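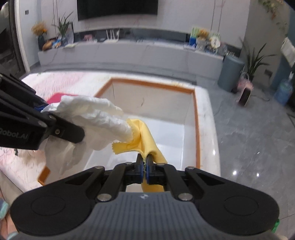

Uvatier Community Sewing Room: Interim Report to the Grundarora Fund

Reports > Grants > Textile Reuse > Interim

About | Classes | Donate Fabric | Reports | Contact

Filed under: Grant Updates

Apr 20, 2019
Prepared by Benedita Nogueira

This report covers the first half of the grant. The final report is due in October.

Fabric intake
We took in 2864 pounds of donated fabric. Most of it was cotton, with a fair amount of curtain lining and fleece. The largest single gift came from Suvine, which closed its upholstery shop and gave us the end rolls. Mixed bags from households are slower to sort and a lot of what is in them is too worn to sew. We now ask people to leave out pillows and anything with foam.

Of the total, 1212 pounds has gone back out as cut pieces, kits or finished goods. The rest is on the shelves by fiber and weight. Rag-grade scraps go to a recycler every month and we do not get paid for them.

Classes
The beginner class ran twice and both sessions filled. Timothée Picard taught hems, seams and simple repairs. He has asked for a longer session on zippers, and we agree – people were still pinning when the time ran out. The evening mending table had low turnout in the winter and picked up once we moved it an hour earlier.

We cut most practice squares with pinking shears so they hold up to handling without being hemmed first. The shears need sharpening more often than we planned for.

Equipment
We bought 2 used sergers with grant money. One works well. The other skips stitches on knits and is at the repair shop in Bragança Street. The repair quote is within the maintenance line.

Spending
Rent and teaching costs are on budget. Thread and needles are over by 100 dollars. We would like to move that amount from printing, where we have spent very little, and need your approval to do so.

Next steps
Finish the zipper class outline, relabel the fleece shelves, and set a fall drop-off date for fabric.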